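Samik Passes 1,000-Demonstration Mark in Household Handling Project

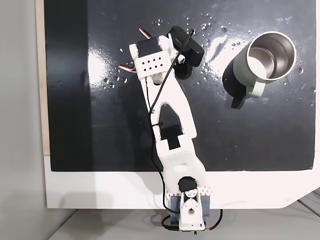

A Samik arm with its wrist camera beside a mug on the black work surface.

HAWORTH, Feb 3, 2019 – Samik announced today that its teaching set for household handling now holds 1,118 recorded demonstrations, up from 950 at the start of January. Operators guide the arm by hand control through 17 everyday tasks, and each run is saved for the learning system to study.

"Mugs and glossy surfaces remain demanding – we want many more of both," said Yvonne Naylor, head of data collection.

Recording continues at five stations.

Media contact: Jordan Wragg, Samik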